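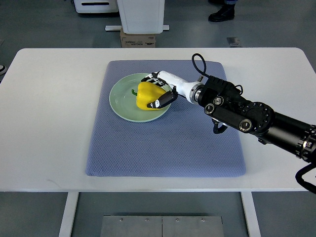

*Yellow bell pepper on a green plate.*

**Plindale Community Gardens: progress report, November 20, 2020**

Dear Ms. Iordache,

What a season! We gave out 2,803 pounds of vegetables, up from 1,614 last year, and the peppers did better than we dared hope. The new beds at Prilgate went in late, and we still picked from them well into fall.

**Water.** The drip lines your grant paid for are running in all five plots. Duston was the hard one (the main sits much deeper there than the city map shows), but Wekesa Temba and his crew had it hooked up by August.

**Classes.** Honeylyn Gatchalian moved her cooking and seed-saving classes outdoors, and they filled up both times! Families took home almost 200 seed packets, mostly beans and squash.

**Still open.** The shed roof at Prilgate leaks, and the quote came in higher than planned. We'd like to move what's left in the tools line over to cover it, if you're fine with that. Garlic is in the ground at Duston, and Heikki Keskinen is working on the spring seed order now.

Marjatta Kinnunen
Garden manager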